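Nirnon project, work package on grasping of thin and soft objects
Progress report to Grinard, second period
Status: draft for comment, June

1. Where we are

In the first period we promised three pieces of software: a perception module for thin plastic objects, a planner which can work inside shelves and small compartments, and a tool for checking the recorded demonstrations before they go into training. At the end of the second period the checking tool is finished and in daily use, the planner works with limits that I explain in section 4, and the perception module is behind the plan. I prefer to say this on the first page, so that the reader does not have to look for it.

The budget is as planned. We asked for one change in the equipment line, which was granted in the spring, and we have no new request of this kind.

2. The checking tool (Fakir)

Fakir reads each demonstration that is recorded with the hand-held gripper and decides if it is good enough to keep. It looks at four things: whether the camera position can be recovered for the full length of the recording, whether the finger opening was measured without holes, whether the clock of the camera and the clock of the finger sensor agree, and whether the movement has jumps which no arm could repeat.

The second and the third check were easy. The first one took most of the time. In a compartment the wide lens sees mainly one board from very near, and a board with few clear points gives the tracking very little to hold on. In the old version the position was lost in 63 of the 400 recordings in our test set. Most of these losses came at the moment when the gripper entered the compartment or left it, so exactly in the part that we need for learning.

We made two changes. The tracking now runs forward and also backward in time, and the two results are joined where they agree. Also, the map of the room is built first from a slow pass, with no grasping, and the demonstrations are placed in this map afterward. With both changes the number of lost recordings in the same test set went down to 50. This is less improvement than I hoped for. When we look at the remaining ones by hand, many have strong motion blur at the entry, and I do not think that better software alone will save them. We have therefore written a short instruction for the people who record: make a small stop before the opening, then go in.

The jump check had one mistake that I should report. Until April it used the speed of the camera and not the speed of the finger tips, and for this reason it let through some fast turns of the wrist. The recordings from before April were all checked again with the corrected version. The training results in section 3 use only the corrected set.

3. The perception module (Flamis)

Flamis gives the planner two answers: which part of the picture belongs to the object, and where on this part the fingers should close. For cups, boxes and bottles this works well and I have little to add to the first report. For bags and foil it does not yet work well enough.

There are three difficulties and they are connected. A translucent bag takes the color of what is behind it, so the border of the bag is unclear to the model. The shape is different every time, so a stored model of the object is of no use. And the depth values on thin plastic are often the values of the surface behind, so the planner believes that the object is deeper in the compartment than it is.

For the depth problem we stopped using the depth values directly. The module now estimates the position of the bag from several pictures during the approach, and it gives also a number for how sure it is. When this number is low, the planner slows down and asks for one more view from the side. It costs time, but the closing of the fingers in front of or behind the object, which was our most common error in winter, is now rare in the laboratory tests.

For the border problem the work is still open. We trained with 60 bags and wrappers of different kinds, some clear and some with print. The model has learned to use the print. If there is a sticker or a letter on the plastic, it finds the object quickly and the border is good near this place, but far from it the border gets worse. With plain bags it often gives only a part of the bag, usually the part with the brightest folds.

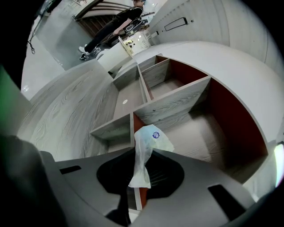
Aled Pugh read the draft of this section and does not agree with the order of my priorities. In his opinion the full border is a luxury: a bag can be held at any fold that stands out by more than the thickness of a finger, and a module that finds one such fold with certainty would serve the planner better than a module that draws the whole bag with doubt. He would leave the border work for the next period and put the time into what he calls fold scoring. He also asked that his view is written in the report and not only in the minutes, so I do it here.

I think he is right for the grasping itself. But the planner needs the border for a second purpose, namely to know what hangs below the fingers when the object is carried out of a compartment. A bag which is held at one fold can be long, and it can catch on the edge of a shelf. Our compromise is the following. Fold scoring becomes the main task of Flamis until the end of the summer. For carrying, we use a simple box around the object, larger than necessary, in place of the exact border. It makes the planner more careful than it must be, and in the smallest compartments it will find no path at all, but it is safe and it can be finished in a short time.

4. The planner

The planner takes the grasp point from Flamis and looks for a path into the compartment and out again. The difficult part is the way out, for the reason given above.

In the first period we planned the way in, and for the way out we simply ran the same path backward. With hard objects this was acceptable. With soft ones it was not, so now the way out is planned separately, after the fingers are closed and after a new look at the object. First the arm lifts a little, then it waits a short moment until the object hangs still, then the box is computed, and only then the path is searched.

Known limits at this time:

The shelf geometry must be given. The planner does not find the boards and dividers alone, we measure them and write them in a file. For one piece of furniture this takes an afternoon if the corners are square, and longer if they are not.

If the object touches a divider during the waiting moment, the computed box is too small. We detect this with the force at the wrist, but the limit for the force was set by hand and I would not trust it with a different gripper.

The search sometimes returns a path that is correct but turns the wrist more than is sensible. We added a cost for wrist rotation and it is better now. In a few starting positions near the joint limits it still happens.

The software for the low-level control did not change in this period, except for a softer stop when the operator releases the enable button. The old stop made the arm shake enough that thin objects fell from the fingers.

5. Common work between the modules

It was a weak point in your review of the first report that the modules were tested alone and never in one chain. Since March there is a test that runs every night on recorded data: the recordings go through Fakir, the accepted ones through Flamis, and the grasp points go to the planner in simulation. A failure in the night is shown with the name of the module where it first appeared. At the beginning it was mostly the planner that was blamed for errors that came from wrong grasp points, and we had to change the rule for the blame two times.

The simulation does not contain soft objects in a realistic way. The bag is there a group of small stiff plates joined together, and it swings too much. For this reason I do not report success rates from the simulation here. We use it to find errors in the programs and for no other purpose.

6. Plan until the next report

Flamis: fold scoring, first version in July, comparison with the present grasp points in August. Aled Pugh is responsible.

Planner: the larger box for carrying, then reading of the shelf geometry from the room map, if the map is precise enough. I am not certain that it is, and I will write to you in August if we must keep the measured files.

Fakir: only maintenance, and a page of documentation for users outside our group. Two groups have asked for the tool already. We would like to know if Grinard has an objection to publishing it before the end of the project, as the contract text can be read in both ways.

Please send remarks on section 3 first, if possible before the July meeting, because the work on it has already started.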